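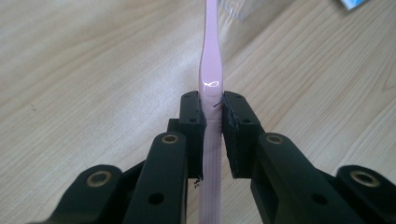 *Pink toothbrush with ribbed grip, upright between two black fingers.*

**Garnis Durance 7 – goalkeeper gloves**

The Durance 7 is our glove for keepers who play on grass and on artificial turf in the same week. It replaces the Durance of last season. The palm is new, the strap is new, and the back of the hand stays the same, as many clubs asked us.

**Palm**

German-style latex, 4 mm, with 3 mm of foam under it. Before the first match, wash the gloves in warm water without soap and press the water out with a towel. Do not twist them. The latex needs this first wash to become sticky, and a new glove from the bag will feel dry to you.

**Cut**

Negative cut, with the seams inside. It sits close to the fingers. If you come from a flat cut such as our Katene, please take half a size more. Players with wide hands often prefer to stay with the Katene.

**Finger protection**

The Durance 7 is sold in 2 versions: without spines, and with removable spines in all fingers except the thumb. The spines bend forward only. For children under 9 we recommend the version without.

**Wrist**

Elastic band of 7 cm with a full-turn strap. The end of the strap has a rubber tab, so you can open it with the other glove on.

**Sizes and weight**

- Junior: 4 to 7
- Adult: 8 to 11, half sizes from 8 to 10
- Weight of the pair in packing, size 9: 485 g
- Colors: white/black, orange/navy

**Care**

Wash after each match and dry in the shade. Never put them on a radiator or leave them in the car. Keep the palms from touching each other, otherwise the latex can tear when you separate them.

**Delivery**

Orders from 1st August are sent from our store in Erano. The orange/navy in size 7 is sold out. For team orders with printed names, please write to Abilio Benítez and include the list of sizes. Printed gloves cannot be returned.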